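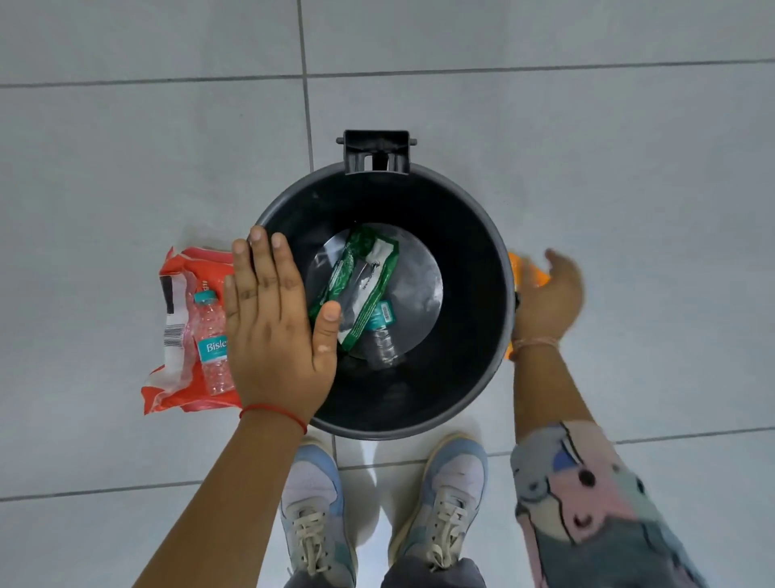 Tzavaras objected at the first stop that a plant visit ought to begin with the machinery and leave the wastebaskets for later. The reply from our hosts at Volemlow was that the sorting hall can only work with what arrives, and that most of what arrives has passed through a small round bin on somebody's floor. The remark set the order of the morning.

The visit to the Volemlow recovery center took place in September, at the invitation of the center's education office. Our party of 11 was received at the side entrance and given a short introduction in the Noguchi Room, where the center keeps its displays on household and office waste. The subject was mixed waste in small bins: drinks bottles, snack packets, outer wrap from multipacks, and the plastic bags in which all of it tends to be carried in.

Bottles received the most attention. Staff asked that they be emptied and kept out of general waste wherever a separate container is provided. Snack packets are a harder matter. The center does not accept them in its bottle stream, and they leave the building with the residual load. We were told that the intake floor handled 3,830 sacks in the month before our visit, and that the hand-sorting line is staffed by 5 people on each shift.

Visitors were then shown the Grarel line, which opens the sacks and spreads the contents on a belt, and the Cidik baler at the far end of the hall. Hearing protection is issued at the door. The walkway above the belt is narrow, and groups larger than ours should expect to be divided.
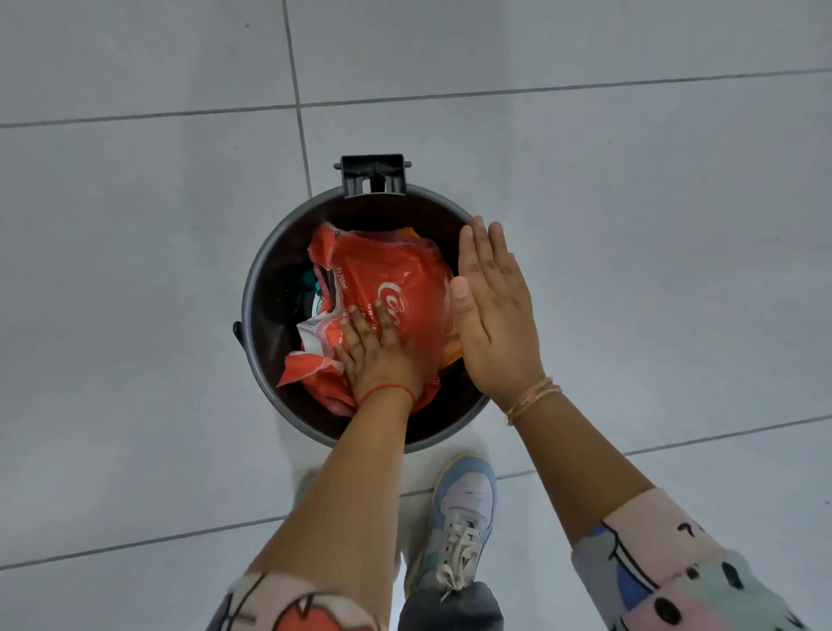

Nektarios Tzavaras

Multipack wrap was discussed at some length after the break. A sheet of printed red film pushed down by hand can fill most of the opening of a small bin, and it springs back when released. The center recommends folding film flat before it is discarded and placing it in last, on top of the heavier items. Several members of our party asked whether it could be collected separately. A trial collection is planned at 2 sites, neither of them in our district.

The tour closed with questions in the Noguchi Room. Parking is limited, and coaches must use the lower gate. Requests for group visits should be sent to the education office in writing, with the number attending and any access needs.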